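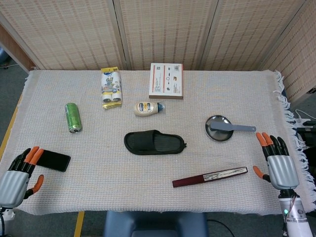

탁자 정리 과제. 로봇 손 두 개와 슬리퍼, 마요네즈, 뒤집개, 스테인리스 접시.

로봇을 믿지 않는 분을 찾습니다
가사·매장 작업 평가 참가자 모집 (Stato 평가팀, Zavinville 작업실)

Stato는 로봇을 만들지 않습니다. 남이 만든 로봇이 집안일이나 매장 일을 정말 할 수 있는지 따져 보고, 그 결과를 적어서 넘기는 곳입니다. 지난 몇 년 동안 "곧 가정에 들어갑니다"라는 발표를 수없이 들었습니다. 저희가 본 것은 대체로 잘 나온 영상 한 편과, 그 뒤에 붙은 긴 단서 조항이었습니다. 수건을 개는 로봇은 수건만 갭니다. 그것도 같은 크기, 같은 색의 수건을 정해진 자리에 놓아 주었을 때 그렇습니다.

그래서 이번에는 집안일을 실제로 해 본 사람들의 눈을 빌리려고 합니다. 9월에 시작하는 평가에 참가하실 분을 모집합니다.

무슨 일을 하나요

과제는 시시해 보입니다. 탁자 위에 서로 상관없는 물건들이 놓여 있고, 그것을 치우면 됩니다. 음료 캔은 재활용으로, 마요네즈는 부엌으로, 슬리퍼는 바닥으로, 리필용 돌돌이 테이프는 서랍으로. 초등학생에게 시키면 투덜거리면서도 금방 끝냅니다. 기계에게는 사정이 다릅니다. 옆으로 누운 캔은 건드리면 굴러갑니다. 검은 스마트폰은 얇고 반들거려서 손가락을 밑으로 넣기가 까다롭습니다. 접시 위에 뒤집개가 걸쳐 있으면 무엇을 먼저 들지부터 정해야 합니다. 올이 성긴 천을 탁자에 깔아 두면 물건 대신 천이 딸려 올 수도 있습니다. 슬리퍼를 음식 옆에 두면 안 된다는 것은 또 누가 가르치나요?

참가자는 다음과 같은 일을 맡습니다.

- 같은 탁자를 먼저 본인이 직접 치웁니다. 빨리 하실 필요는 없고 평소 집에서 하듯이 하시면 됩니다.
- 로봇의 작업을 지켜보고 채점표를 작성합니다. 물건을 집었는지, 제자리에 놓았는지, 중간에 사람이 손을 댔는지를 따로 적습니다.
- 작업이 끝난 자리를 보고 "우리 집이었으면 다시 치웠을 것"인지 아닌지를 판단하고 이유를 씁니다. 저희가 가장 알고 싶은 항목입니다.
- 다음 참가자를 위해 물건을 새로 배치합니다. 심술궂게 놓으셔도 됩니다.

전체 배치는 166가지이고, 한 분이 17가지를 맡습니다. 매장 작업 배치도 섞여 있습니다. 진열대 앞줄 채우기, 반품된 상자 분류, 손님이 엉뚱한 칸에 두고 간 물건 되돌리기 같은 일입니다. 마트나 편의점에서 일해 보신 분은 이쪽을 우선 배정해 드립니다.

성공의 기준

업계에서 말하는 성공률을 저희는 그대로 받아 적지 않습니다. 캔을 들어 올렸다가 떨어뜨린 것을 "파지 성공"으로 세는 자료를 여러 번 보았습니다. 여덟 번 찍어서 한 번 된 것을 올린 영상도 있었습니다. 이번 평가에서는 첫 시도만 셉니다. 운영자가 물건의 방향을 살짝 돌려 주었으면 실패입니다. 옆에서 누가 원격으로 조종했다면 그것은 로봇이 한 일이 아니라 사람이 장비를 끼고 한 일로 기록합니다.

물론 저희가 틀릴 수도 있습니다. 평가를 총괄하는 Sadia Sethi는 작년까지 손가락이 있는 로봇 손이 납작한 물건을 집는 일은 한참 멀었다고 보았는데, 봄에 그 의견을 일부 고쳤습니다. 일부만 고쳤습니다. 결과가 좋으면 좋다고 쓸 것이고, 참가자도 그렇게 써 주시면 됩니다. 의심하는 것과 트집을 잡는 것은 구분해 주세요.

이런 분을 찾습니다

- 만 19세 이상으로, 집안일을 일주일에 몇 번은 직접 하시는 분
- 한국어로 짧은 의견을 쓰실 수 있는 분 (맞춤법은 보지 않습니다)
- 한 회 세 시간 동안 앉았다 일어났다 하는 데 무리가 없으신 분
- 로봇 관련 지식은 필요 없습니다. 없는 편이 오히려 낫습니다.

로봇 제조사나 그 투자사에 근무 중이거나 가족이 근무하는 분은 참가하실 수 없습니다. 평가 대상 업체의 주식을 보유하신 분도 마찬가지입니다. 로봇에 대한 열정을 적어 주시는 분이 많은데, 선발에는 영향을 주지 않습니다.

조건

장소: Zavinville 작업실 2층. 주차는 어렵습니다.
일정: 매주 목요일 오후 2시부터 5시까지, 총 네 회
사례: 네 회를 모두 마치면 300유로, 중간에 그만두시면 참여한 회차만큼 나누어 드립니다. 교통비는 별도입니다.
제공: 커피, 간단한 간식, 실내화

채점표에 이름은 들어가지 않고 번호만 들어갑니다. 작업 구역은 촬영되며, 참가자의 손과 목소리가 녹화될 수 있습니다. 싫으신 분은 신청할 때 적어 주시면 녹화 없는 회차로 옮겨 드립니다. 로봇이 움직이는 동안에는 바닥의 노란 테이프 안쪽으로 들어가지 마세요. 물건이 떨어져도 줍지 마시고 담당자를 부르세요.

지원 방법

아래 세 가지를 적어 신청란에 남겨 주세요.

1. 집에서 가장 하기 싫은 일과, 그 일을 기계에 맡기려면 무엇이 되어야 하는지
2. 가능한 회차와 불가능한 회차
3. 매장 근무 경험 유무

첫 번째 답은 3000자까지 쓸 수 있지만 대부분 몇 줄이면 충분합니다. "다 해 줬으면 좋겠다"보다는 "욕실 배수구 머리카락을 빼고 나서 그 손으로 다른 데를 만지지 않았으면 좋겠다" 같은 답이 도움이 됩니다.

서류를 읽는 사람은 Fahad Ansari이고, 선발되지 않은 분께도 답장을 드립니다. 이전에 Talpur 세탁물 평가에 참가하셨던 분도 다시 지원하실 수 있습니다. Flusgate 창고 평가 참가자는 다음 모집까지 기다려 주세요.

자주 들어오는 문의

로봇을 직접 조종해 볼 수 있나요? 아니요.
아이를 데려와도 되나요? 작업실에는 들어갈 수 없고 아래층에 대기 공간이 있습니다.
결과는 언제 볼 수 있나요? 평가가 끝난 뒤 참가자에게 먼저 보내 드립니다. 제조사 의견은 부록에 싣고, 본문은 고치지 않습니다.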